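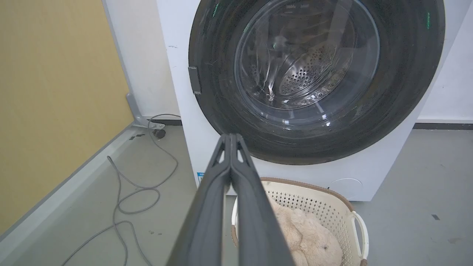

# First wash of a finished quilt: how do I keep the red from running?

**Anderson Meireles**, posted in Fabric & Thread

I finished my first quilt!! It took me 17 months and I can't stop walking past the couch to look at it. Log cabin blocks, cream and pale blue on one side of each block and a really strong red on the other, with cotton batting and a plain cream back. I quilted it on my regular home machine in wavy lines, and they got a lot better toward the end.

The trouble is I didn't prewash anything. The pale blues came from a shop in Gonham, and the red was a bundle from my aunt that she'd had in a drawer for ages, no label, no idea who made it. I pressed a damp white cloth on a scrap of it this morning and the cloth came away pink. Not a little pink.

It's going to be a gift in November and it will be used by a family with two kids and a dog, so it has to be washable. I'd also love that crinkly look you get after the first wash. We have a front-loader and no tub big enough to soak it in. Do I go cold? Do I use vinegar? Salt? My neighbor swears by both together. And is the crinkle from the washer or the dryer?

---

**Tarcísio Vasconcelos**

Congratulations, 17 months on a log cabin is time well spent! I love that you kept going on the wavy lines. They'll look better still once it's washed, the crinkle hides an awful lot.

You've already done the smartest thing, which was testing the red. Now the part that surprises people: cold water isn't your friend if a fabric really bleeds. Loose dye comes off in cold water too, and then it settles on whatever is next to it. What you want is plenty of water, a good detergent that holds the dye in suspension, and no sitting around damp afterward. Leave the vinegar and the salt in the kitchen. They won't set the dye in a finished cotton.

With a front-loader I'd do it like this:

1. Wash a test piece first. Sew a strip of the red to a strip of the cream, wash it warm with detergent, and let it dry flat. If the cream stays cream, you can breathe.
2. Run the washer empty on a rinse so there's nothing left in it from the last load.
3. Put the quilt in by itself, loosely, with a few color catcher sheets tucked into the folds.
4. Gentle cycle, warm, liquid detergent, and the extra rinse turned on.
5. Take it out the minute it stops. Wet red folded against wet cream is how most of the sad stories start.
6. Look at the catcher sheets. If they're deep pink, wash again with new ones before you dry anything. I did 2 rounds on my sister's quilt and the second set came out nearly white.

Please don't put it in the dryer until you've checked the cream in daylight. If there's a pink patch, wash it again while it's still wet and you have a very good chance of getting it out.

As for the crinkle, you get it from both. Cotton batting shrinks a bit in the wash and a bit more in the dryer. I dry on low until it's just damp, then spread it over a bed on clean white sheets, and it's gorgeous!

One more thing. A new quilt sheds lint and thread ends like you wouldn't believe, so clean the drain filter when you're done. Check your manual for where it is and have a towel and a shallow pan ready.

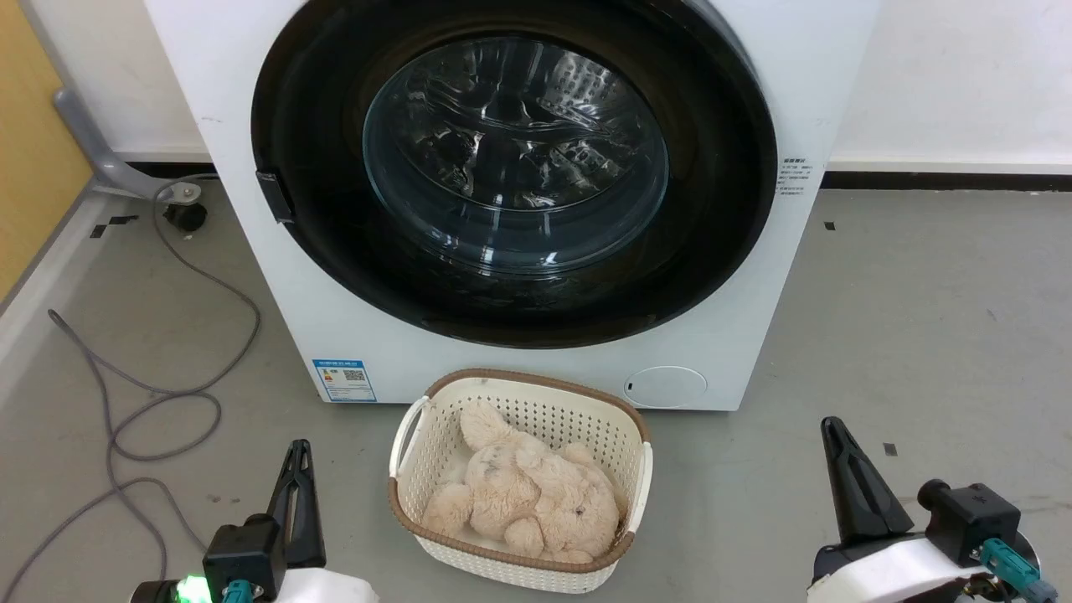 *White front-loader with a round service cover at the lower right.*

---

**barbosa_bobbins**

just use cold and hang it outside, ive never had one bleed. congrats tho!!

---

**Ploler**

Going to stick up for Tarcísio's test strip, it saved a Christmas table runner of mine. I'd only add: check your binding and any loose seams before it goes in. Log cabins have so many narrow strips, and if one seam allowance is skimpy it can pop open in the first wash. I go over the whole top with safety pins handy and mark anything that looks thin. Ten minutes with a needle and you're set.

Also please post it when it's crinkled! Red and cream log cabins are my favorite thing in the world and I want to see those wavy lines.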